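Ticket 147: Listing feed sends wrong room count and drops kitchenette amenity
Property: Medeiros Aparthotel, Batstead
Channel: Prelley
Component: Jurnora property sync
Priority: Medium
Status: Pending customer confirmation
Opened: 2026-03-19

Problem
The public listing on Prelley shows 100 guestrooms. The property record in Jurnora has 330 units, all active. The kitchenette amenity is missing from every room type except Studio Garden. Parking, pet policy, and check-in hours are correct on both sides.

Steps to reproduce
Open the property record and run a full content push to Prelley. Push log returns success. Open the public listing in a private browser window. Room count still reads 100.

Log
Entry 1. Cleared the listing cache on the channel side and repeated the push. No change.

Entry 2. Compared the outgoing payload with the property record. Unit total is not sent as its own field. The channel adds up the units it receives in the room type list. The list is paged at 100 and only page one is being sent.

Entry 3. Checked the connector settings. Paging was set to "single" when the property moved from the old connector in October. Other properties at this account have fewer than 100 units, so the setting had no effect on them.

Entry 4. Changed paging to "continue" and pushed again. Listing now shows 330. Push time went up to just over 9 minutes. Timeout is well above that, so no change made.

Entry 5. Kitchenette is a separate fault. Room types created from the old template carry the code KTN. The channel accepts KCH only and discards unknown codes without an error. Studio Garden was built by hand with KCH, which explains the one correct entry.

Entry 6. Remapped KTN to KCH at the property level. Refrigerator and microwave codes are children of the kitchenette code and came through with it on the next push.

Entry 7. Descriptions and photo order checked after the push. Both match the property record. Distance to the beach and to the golf course unchanged.
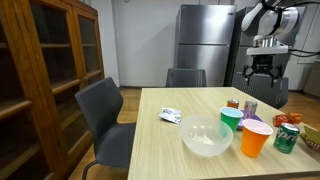
Karabo Chauke replied: Room count is good on our end. Kitchenette shows for all the studios, but the two-bedroom type still lists "shared kitchen" under facilities. Guests are booking it and then calling the desk to ask. Can you take that line off before the next push?

Entry 8. "Shared kitchen" is a manual override saved in the channel extranet, so a push does not overwrite it. Override removed for the two-bedroom type. No overrides found on the other types.

Entry 9. Content push repeated. Two-bedroom type now shows kitchenette with refrigerator and microwave. Asked customer to check the mobile listing, which refreshes on its own schedule. Ticket stays open until they confirm.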